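4. Dressing a Small Tabletop

This section covers the decorative items that sit on the Tallholm tabletop once the walls are papered. If the walls are not papered, go back to Section 3. Doing it the other way round means picking paste out of artificial daisies, and we have had letters.

4.1 Before you start

Wipe the tabletop with a damp cloth and dry it. Marble-pattern surfaces in black are very handsome and show every crumb, fingerprint and stray bit of fluff you own. White veining hides nothing either, whatever the showroom told you.

You will need:

- one picket-fence planter
- artificial flowers, mixed
- one open-top white box
- one clear container
- one packet of tissues

4.2 Filling the planter

1. Stand the planter in a back corner, with the fence facing the room.
2. Put the tallest and loudest flower in first. If you bought a sunflower, it was always going to be in charge, so let it.
3. Fill in with small pink daisies and white blooms. Bend each stem 3 cm from the bottom so it grips the base.
4. Finish with the yellow sprigs, and let a few spill over the pickets. Stems standing to attention look like a hardware shop display.

NOTE: Artificial flowers do not need watering. We print this in every edition and will keep printing it.

4.3 Placing the box and containers

5. Set the white box in front of the planter and a little to the right, turned on the diagonal. A box squared up to the wall looks like a delivery waiting for a signature.
6. Put the clear container behind the box.

CAUTION: Clear plastic on a dark, glossy pattern is very hard to see. Learn where you left it before reaching across with a full cup of tea. 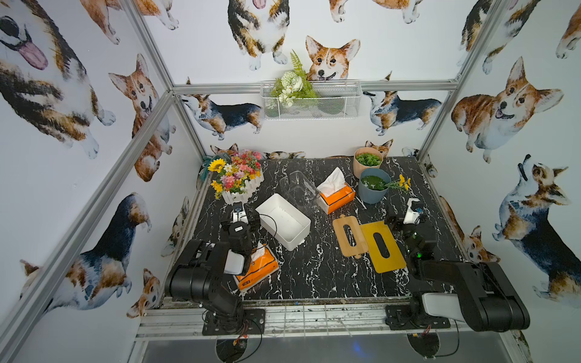
7. Keep the tissues near the front, where a hand can find them. Choose a packet in a colour that agrees with the wallpaper. Orange goes nicely with corgis, being most of the way to corgi already.
8. Pull the first tissue partway out of the slot. Leave it there. Folding it into a fan is permitted but will be noticed.

4.4 Living with it

Dust the flowers every 4 weeks using a hair dryer on its cool setting, held 40 cm away. Any closer and the smaller daisies will leave the planter and go to live behind it.

Empty the white box when you dust. Dark specks collect in the bottom of any open box, and against a white interior they have no alibi. Tip it over the bin and wipe the inside with a dry cloth.

If you are tempted to add a second planter, wait until December, when you will be given one anyway.

Related sections

Papering a Small Enclosure with the Junness Paste Kit
Matching Animal Prints at the Corners (Without Halving the Animal)
Caring for Wanyama Artificial Stems
Trandell Picket Planters: Replacing a Loose Slat
Removing Tea from Marble-Pattern Surfaces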